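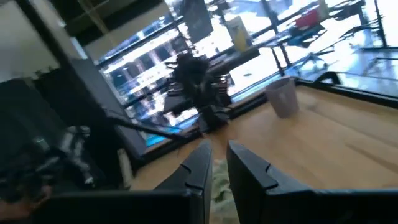

Brolden Community Service Club
Progress report to the Terkance Trust
Aug 25, 2020

1. Purpose of this report

The club submits this report under the terms of the grant awarded by the Trust for the Neighbours' Sight and Hearing Programme. It covers the period from May to the present and sets out the work completed, the money spent, and the changes to the programme for which the club now seeks the Trust's agreement.

2. Background

The grant was made to support three strands of work in Brolden and the surrounding villages: the collection and onward supply of used spectacles, assisted travel to hearing and eye appointments, and a small hardship fund for members of the public who cannot meet the cost of lenses or hearing aid repairs. The club has carried on the first of these for many years. The other two were new when the application was made.

The conditions of the present year have affected all three. Collection boxes in shops, libraries and surgeries could not be emptied for part of the spring, and many of the appointments for which travel had been booked were put off by the clinics. The club's dinner meetings and the summer fair were cancelled, and members have met by telephone and video call.

3. Spectacle collection

The club has received 1,738 pairs of spectacles in the reporting period. Most came in after the shops reopened, when several boxes were found to be full. All pairs have been cleaned, and those with broken frames or missing lenses have been set aside for scrap metal recovery. Of the usable stock, 1,100 pairs have been measured and labelled by lens strength. The remainder are in dry storage and will be dealt with as time allows.

The first consignment has been delayed. The receiving depot closed in the spring and has only lately begun to accept deliveries again. It has asked that cartons be smaller than before and that each should carry a printed list of contents. The club has bought new cartons to meet this request, and the cost is included in the postage and packing heading.

New collection boxes have been placed at Asik Pharmacy and at the Jara Road library. The box at the railway station has been withdrawn at the operator's request.

4. Assisted travel

Travel was suspended altogether until the club had received advice from its insurer. It was then resumed in a limited form, with one passenger to a car, seated in the rear, windows open and face coverings worn by both parties. Drivers over the age of seventy were asked to stand down, and this left four drivers available out of a much longer list.

Demand has been lower than expected and the present drivers have been able to meet it. The club expects this to change in the autumn as clinics work through their waiting lists. Further drivers are being sought from among newer members and from the two neighbouring clubs, one of which has already agreed to help on the eastern side of the district. Mileage is paid at the rate stated in the original application.

5. Hardship fund

Grants from the hardship fund are limited to £400 for any one household. Applications are made through opticians, audiologists and the advice centre, so that the club does not hold medical details. The arrangement has worked well and the club does not wish to alter it.

Two applications were refused in the period as falling outside the area of benefit. Both were passed to the clubs concerned. One application for a telephone with an amplified handset was approved after some discussion, as the wording of the fund refers only to lenses and hearing aids. The Trust's guidance on similar requests would be welcome. 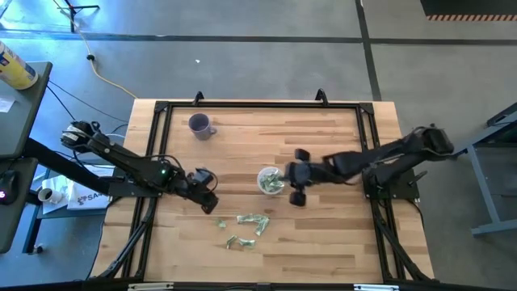 Two black robotic arms over a wooden tabletop with a clear plastic cup

6. Finance

Spending on postage and packing is well below budget, for the reasons given in section 3. Spending on travel is also low. The hardship fund is close to the level forecast. A full statement of account is attached as Appendix A, with copies of invoices at Appendix B. No part of the grant has been used for club administration, and the cost of the video meeting subscription has been met from members' dues.

The match funding promised by the club was to have come from the summer fair. In its place, members organised a sponsored walk, with each household following its own route, and a plant sale conducted from front gardens. The sum raised falls short of the promised amount. The club's reserves will make up the difference, and members approved the transfer at the July meeting.

7. Changes requested

The club asks the Trust to agree that:

the end date of the programme be extended by six months;

unspent travel money be carried forward to the extended period, for the same purpose;

the hardship fund be permitted to pay for household aids for people with hearing or sight loss, within the existing limit for each household.

No additional funding is sought.

8. Next period

The first consignment of spectacles will be sent once the depot has confirmed a delivery slot. Driver briefings will be held by video call, and the revised passenger guidance will be posted to every person on the travel register, in large print where this has been requested. The talks planned for the primary schools have been postponed until the new year, and the head teachers have been informed.

The club will submit its next report at the end of the extended period, or earlier should the Trust require it. Correspondence should be addressed to the Club Secretary.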